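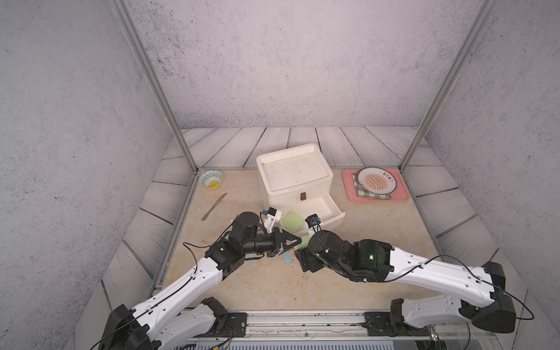 The Little Drawer

October
Fiction, by the Ravivance house writer

The shop on Kisau Street had one good window and I wanted to fill it with breakfast.

I'd had the idea in the bath, of all places, and I was so pleased with it that I got out and wrote it on the mirror in the steam. Breakfast in a window! A different one every month, set out as if somebody had gone to answer the door and would be right back. I had the tabletop already, a big beige thing patterned like marble, and my mother's boxes of dishes, and I had the whole evening because the last bus to Luik had gone at five and I wasn't on it.

So I unpacked. Out came the white plate with the dark blue rim and the orange sun blazing away in the middle, and I said hello to it out loud. I ate every birthday meal of my childhood off that plate. There are Chinese characters near the edge and my mother used to tell me they said something different each year. When I was six they said I was old enough for a bicycle. When I was nine they said to stop feeding peas to the dog. I have never asked anyone what they mean and I don't intend to.

The plate went on the pink tray, over the green and white checkered napkin, and oh, it looked wonderful. Green and white and pink and orange, like a fruit stand! I ran outside in my socks to look at it through the glass and ran back in again.

Next the small bowl, blue and white at the rim and yellow inside, which was the egg bowl, or the jam bowl if company came. I put it toward the back. Then a table knife, laid down at a slant, as if the person had been halfway to the butter when the bell rang. I was very proud of that knife. I moved it an inch, outside in my socks, back in, moved it an inch the other way.

And then at the bottom of the last box was the styrofoam thing.

I had forgotten it completely. White, square-shouldered, with a dip in the top like a tray and a tiny drawer at one front corner, and a brown tab stuck to the front. My mother made it out of packing foam the winter we lived over the Drater bakery and owned almost no furniture. She cut it with a bread knife. It squeaked so horribly that the baker came upstairs to see what was being hurt, and he stayed for soup.

It was my bureau. I kept everything in that drawer: a button, a ticket stub, a tooth, a dead bee I was fond of. Every morning before school I'd find something new in there too. A raisin, a folded note, once a walnut with a face inked on it. I never caught her at it, not one time, and I tried hard. I lay awake with a flashlight. I tied a thread to the tab. In the morning the thread was tied in a bow.

I set the box right in the center of the table, between the bowl and the tray, and it was all wrong for the window. Who has a foam box at breakfast? It looked like something a fishmonger had left behind. I took it away and the table looked lovely and tidy and I couldn't stand it, so back it went.

Then I slid the drawer out, just partway. Empty, of course, white all the way to the back. I hadn't expected anything else, and still I put my finger in and felt along the sides.

It was getting dark by then and the streetlamp had come on. A woman and a small boy stopped at the glass. She liked the plate, I could tell, she was pointing at the sun. The boy had both hands flat on the window and was looking at the drawer. He bent his knees to get his eyes level with it. Then he looked at me, very stern, like an inspector.

I held up one finger to say wait, and went through my coat pockets for a raisin.

More short fiction
The Ferry to Luik
468 Spoons
Rain at the Drater Bakery
A Hat for the Goose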